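Sitompul garment steamer, three months of use

I bought the Sitompul in October, after my old iron began to leave brown marks on my shirts. I did not want another iron. I live in a small apartment, I have no good place for an ironing board, and I mostly need to make shirts and two linen dresses look decent before work. A steamer seemed to be the right thing.

Before I ordered it I compared it with the Harnivden, which many people recommend. The Harnivden is lighter and has a longer cord, but its water tank is very small and it cannot be used lying flat. I also tried a friend's Plultodis one evening. It makes strong steam, but it is so loud that I could not hear my own radio.

Heating up

The Sitompul is ready quickly. I switch it on, I put the shirt on the hanger, I look for my other sock, and the light is already green. The first push of the button always gives a few drops of water, so I point it to the sink for the first seconds. The manual does not mention this and I spoiled one silk scarf before I learned it.

Shirts and dresses

With cotton shirts the result is good but not sharp. If you need a hard crease on the sleeve, please keep your iron. The collar is the most difficult part. I hold it tight with the left hand (there is a heat glove in the box, use it) and go slowly from the middle to the points. Linen needs patience. I do each dress from the inside first and then from the outside, and some lines at the waist still stay. For polyester blouses the steamer is perfect, one pass and finished.

Flat things

The metal plate can also be pressed on cloth that lies on a table, and the seller makes a lot of noise about this. I tested it on towels, pillowcases and a tablecloth. Small things come out fine. A large tablecloth is tiring, my wrist hurt after half of it, and when I turned the cloth the finished side got new wrinkles. Now I hang it over the door and steam it there.

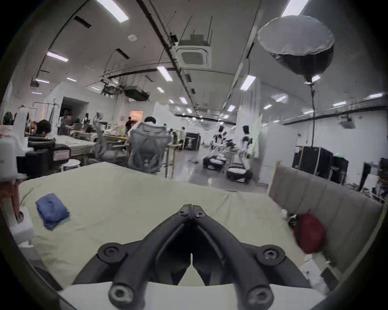
Blue towel, folded, on the table with the pale cloth.

Water and cleaning

I have hard water. In the first weeks I used it from the tap and white pieces came out on a black skirt. Since then I fill it with filtered water and the problem did not return. The tank opens with a small rubber cap which is stiff, and I have to use a spoon to lift it. I think this cap will be the first part to break. A replacement is sold by Gitolthorpe, the shop where I bought the steamer, but the postage costs more than the cap.

What I like
Fast to heat
Tank is enough for 3 shirts
Stands by itself on a shelf
Quiet enough for early morning

What I do not like
Drops at the start
The rubber cap
The cord is short for my bedroom, I need an extension
The carrying bag smells of plastic even now

Would I buy it again? For the shirts and blouses, yes. If you have many tablecloths or bed sheets, I would look for something with a real board. I give it four stars, and I will write again if the cap breaks.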